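招人啦:周三晚上一起来摆桌子、理小锅

大家好,我是Nadine,Nadine Bataineh。平时在Dikulis共享厨房管器具,说白了就是锅碗瓢盆归我管。这回想找2位朋友来帮忙,顺便也想招几位愿意来试用小厨具的参与者,两件事写在一个帖子里,大家往下看,挑自己感兴趣的报名就行。

先讲讲我们在干嘛。Dikulis这边去年收了不少小尺寸的厨具,小奶锅、小碗、带手柄的小锅都有,颜色偏粉嫩,薄荷绿那几件我自己特别喜欢(私心承认,每次都先拿它们出来)。东西多了以后问题就来了:怎么放顺手,怎么拿不磕碰,手柄朝哪边,垫子要不要铺,每个人习惯都不一样。我和同事Kiros Lencho为了手柄朝里还是朝外争了快一个月,到现在也没争出结果,所以干脆请大家来,用你们的手来投票!

【一、器具整理助理,招2人】

兼职,每周三晚上一次,从傍晚六点半到九点左右,主要做这些:

把柜子里的小锅、小碗拿出来,擦一遍,按用途摆到白桌子上。桌面要先铺垫子再放锅,这个请一定记牢,白桌子留印子我会心疼很久。

给每件东西写标签,贴在搁板上,别贴在锅身上。撕胶印撕到怀疑人生的事我已经做过一次了。

试用的时候在旁边记笔记,谁先拿手柄、谁先端锅身、谁放下的时候会发出很大一声“咣”,都记下来。字丑没关系,我的字也丑,自己看得懂就好。

结束以后一起归位,擦桌子,扫地。

希望你是个手脚轻一点的人,不怕重复的活儿,能站两个多小时。会不会做饭倒无所谓,Kiros来的时候连煎蛋都煎不圆,现在照样是我们这里最会收柜子的人。有餐厅后厨或者家居店理货经验的朋友优先,没有的话我们慢慢教,头两次我会全程陪着。

报酬按小时算,当晚结。晚饭管饱,一般是Kiros煮的面,不吃辣请提前讲!

【二、小厨具试用,招20人】

这部分不算工作,就是请你来玩一个晚上。分几个周三做,每次来几个人,不会挤。过来以后我们会请你坐到桌边,把垫子上的小锅拿起来、放下、转个方向,再照你在家里的习惯把一桌东西收进柜子。全程不开火,也不用你洗碗。做完会聊一会儿,问问你觉得哪只锅顺手,哪只拿着别扭,家里的锅又是怎么放的。

我特别想见到这几类朋友:

家里厨房很小、台面只够放一块砧板的;

左撇子(手柄方向这件事上你们最有发言权);

带着长辈一起来的也很欢迎,年纪大一点的人拿锅的方式和我们差别挺大,我妈就从来不碰手柄,两只手捧着走。

没满十八岁的同学请让家长陪着来。手腕最近受过伤的话先养着,等下一轮,别勉强。

参加的朋友每人送一份小礼物,是Corby那边给我们做的棉布锅垫,有灰的有蓝的,先到先挑。来回的公交费也给报,票留着就好。

【时间和地点】

十一月开始,周三晚上。地方在Vidal楼二层,上楼右转走到底,门口贴着我们的牌子。楼下晚上七点以后要按铃,铃声很小,按完请多等一会儿,我从里面跑出来要点时间。骑车的朋友可以停在后院,汽车就别开来了,那条巷子倒车能倒哭。

【怎么报名】

到Likness社区的公告页下面留言就行,写清楚三样:怎么称呼你,报的是助理还是试用,哪几个周三有空。报助理的请再多写几句,说说你家厨房里最难收的一样东西是什么,你现在把它放在哪儿。不用写简历那种话,随便聊,我真的会一条一条看。

收到留言后我或者Kiros会回你。如果过了一个周三还没动静,多半是我漏看了,请直接再留一条催我,我不会不高兴的。

有朋友问能不能带自己家的锅来。可以!带一只就好,锅底写上名字,不然混进我们的柜子里就很难找了。还有人问能不能只来吃面……这个你得去问Kiros。

那就周三晚上见啦!

Nadine
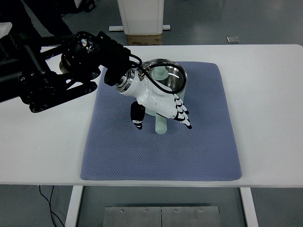

桌上的薄荷绿小锅,内里是不锈钢的,手柄也是同一个颜色。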